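Print | E-mail

February 11, 2022
Ball rebound bench, Hustmont. Entry by Azra Vlachou

Started the second set of basketball rebound tests on the Luik panel sections. Same drop rig as before, new release clamp. Ball pressure checked before each block of 60 drops and topped up twice. The Revis ball loses pressure faster than the Clistska ball, and the valve is the likely cause. Kaja Juška has a spare valve and will swap it before the next set.

Drop height 1560 mm to the bottom of the ball. Mean rebound on the center panel 1255 mm, same reference point. The seam between panels two and three reads low on both balls. I re-ran the seam block with the panel screws tightened and the reading came up slightly — still below center. Raw readings are in the shared log under 492.

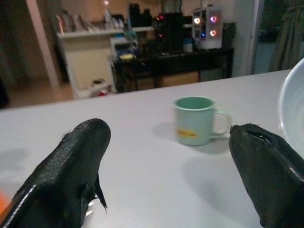 Do we need to repeat the center panel block with the new clamp?
Only the Revis ball. The Clistska readings were all taken after the clamp was changed.

Ginette Cloutier wants the seam result against the old floor sections before she writes anything to the team. Those sections are still in storage and need a day flat on the bench before use. Ieva Kairys has the storage key.

Open items: level the rig base again, left rear foot has crept. Replace the tape on the height scale. Check whether the April readings used the bottom or the center of the ball as reference — the sheet doesn't say, ask Réka Jakab.

Print | E-mail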